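Posted in July by the Hirncombe site office

Laundry sorting and folding assistant, part-time

Motport needs one assistant for garment handling at Hirncombe. Shifts are four hours, Saturday included. Pay is $492 a week. Quote reference 52 when applying.
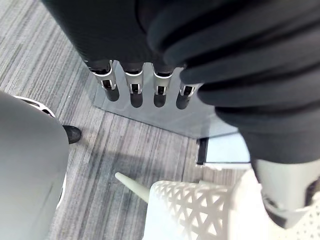 Striped carpet and glass or acrylic panel, Hirncombe.

Duties: take mixed garments from the basket, sort by color, fold, and log each batch. Target is 49 garments per shift — accuracy comes before speed.

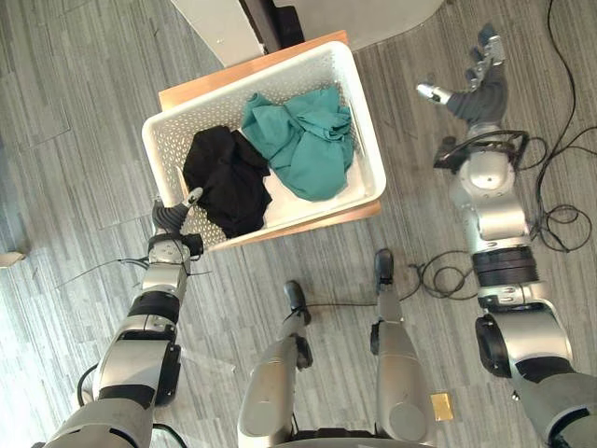

Requirements

Able to stand for a full shift. Laundry experience preferred. Send a resume of up to 300 words to the site office.

Subscribe to Motport job alerts by email. Unsubscribe at any time.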